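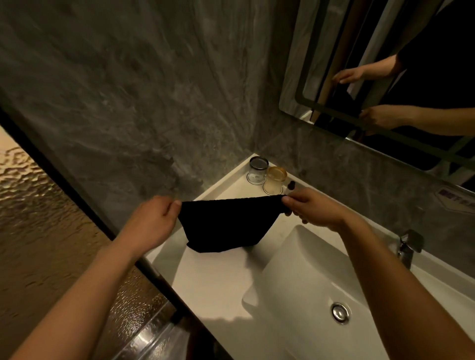
2 min read

Cloth notes, June, bathroom counter again

Okay, so the black cloths. I've been putting this off because I was sure they'd be a pain on a white vanity, and I wanted a morning with decent light to have a proper go at them. Started a bit after 9.

The plan was the same as for the gray ones from Barcombe: open the cloth out over the counter, hold it by the two upper corners, look it over, then fold and wipe. Opening it out over white is a great check, by the way! The surface has a slight fuzz to it and the black swallows pretty much everything, so on a dark bench I'd never find the edges. Over the white top the outline is right there, and so is the shadow under it. I'm going to do all the cloths this way from now on, the light ones over something dark.

Washed this batch at home before bringing them in, 2 rounds, no softener. The Nudau sheet says up to 3 rounds before the lint settles down and I believe it. After a pass along the front edge of the counter I still picked up a few black hairs with tape. Not terrible, but on glossy white you see every single one. The sink was worse - they gather around the drain stopper and you have to rinse and go round the ring with a fingertip.

Chrome is where I liked it best. One dry pass on the faucet, lever first and then down the spout, and the water spots were gone with no streaks that I could find (and I did get my nose right down to it). Same on the stopper. I'd happily use it for metal and keep the gray ones for the counter.

Haven't touched the marble wall yet. With all that veining I can't tell lint from pattern, so I need to think about how to check it. Maybe tape again, maybe a flashlight held flat to the wall. If anybody has a trick, write it in the margin!

Small stuff:

Move the two glasses and the little brown bottle off the counter before wiping. I went around them and left a dull patch at the back left.

I used 200 ml of plain water for the damp passes, which was too much. Half next time.

Dratau's cloths are thinner and should dry faster, want to put them side by side with these.

Label for the shelf: Hailu black, washed twice, metal only for now. Third wash tonight, then the tape check again on the same stretch of counter.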